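Abridged Life of Mathew, worth it?

wisero_reads
Picked up the Finton abridgement of Hurkeck's Life of Mathew on Friday. It's 800 pages, the full one is 1,125. Am I losing the good bits?

pagesandtea
Yes! He cuts nearly all the letters, and the letters are the best thing in it (chapter 32 is practically gone). 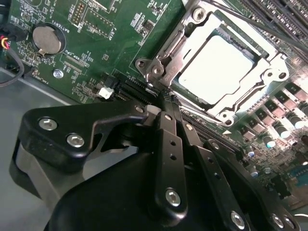 Server board, battery top left

oldspine
Can't agree. I read the full one at 30 and skipped half those letters, they're mostly him asking his brother for money. Finton did us a favour.

pagesandtea
But the money letters are funny! And you don't get the quarrel with his publisher without them.

oldspine
You do, it's in the notes at the back.

wisero_reads
Right, carrying on with the short one then. Might borrow the big one for chapter 32.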